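Week six of automation at Cilwood. I used to empty bins. Now I watch an arm empty bins and write down how it feels about it.

The job title changed to "cell attendant." The pay is looking into it.

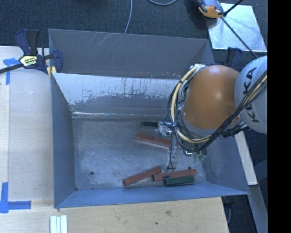
Red and green blocks, one KUKA, my whole Friday.

Titilayo Okafor on nights says her wrists have stopped hurting. Her neck has started, from turning to check the screen.

Target is 600 picks a shift. We did 431. Management asked what I could do to support the arm.

I've started saying good morning to it.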